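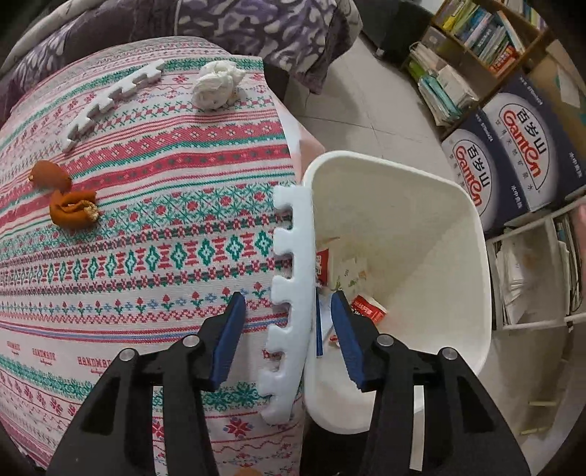

Speaker notes, 28 February 2019
Talk: What we learned from clearing tables
Jelle Smits, for the Niltamton meetup

(Wait until people have found a chair. Water bottle on the left, clicker on the right.)

Good evening, everybody, and thank you for coming out. I'm Jelle, I work on the data side at Geerts, and for the past while my days have been taken up with trash. I mean that in the nicest way. We are trying to teach an arm to tidy a table, and before it can learn anything it needs to see a great many tables being tidied, by people, in the kinds of homes people live in.

(Leave the opening slide up through this whole part. Don't rush.)

So, the hand tool. You hold it, you squeeze, the two black jaws close, and the camera on it records what the jaws are up to. The blue pads at the tips are the part that touches things. If you have ever picked up a sock with kitchen tongs you already know how to use it, and I do have one with me, so please come and try it at the break.

The job on this slide sounds like nothing at all: put the trash in the bin. But look at what counts as trash! There's orange peel on the left, there's a crumpled tissue toward the back, and there are those long white foam strips with the puzzle teeth, the edging kind. One of them lies right along the border between the table and the bin, and I love that, because I could talk for an hour about that strip. Is it on the table? Where do you grab it? By the straight side, by the teeth, by the narrow end? Our collectors all did it differently, and we decided early on to let them.

(Pause here. Somebody usually asks whether we should have given them one correct way. Say we'll come back to it, and do come back to it.)

Now the tablecloth. Flowers, diamonds, zigzags, the word HANDMADE in red. Our first batch, the Sanitz set, was recorded on plain gray desks, and we had 172 recordings and felt very pleased with ourselves. Then we tried the arm on a patterned cloth and it went after a printed flower, very gently and with great patience, over and over. I still feel a little sorry for it. After that we asked people to please leave their tablecloths on, and their bookshelves and bedspreads and cartons of bottled water in view as well.

(Numbers slide. Read them slowly, I always mumble these.)

The second batch is called Pevent. It has 1259 recordings from 50 homes. We threw out the ones where the camera lost track of where it was, and kept the ones where a person dropped something and picked it up again. I was against keeping the drops, for what it's worth, and I was wrong — the arm got noticeably better at recovering once it had seen people fumble.

Three things I would pass on if you want to try this yourselves:

Let people use their own bin, and don't empty it first. A bin with a few wrappers in the bottom is a good bin.

Mix soft and stiff things. Tissue squashes, peel rolls, foam bends and springs away, and the squeeze is different every time.

Keep sessions short. By January we had cut ours in half, and the recordings looked calmer for it.

(Back to the question about one correct way, if it came up. Answer: we tried it with a small group, they got stiff and slow, and they stopped enjoying themselves. Mention the foam strip again.)

(If there's time, play the clip of the arm and the flower. Sound off. Then lights up, questions, and remind them the hand tool is on the side table.)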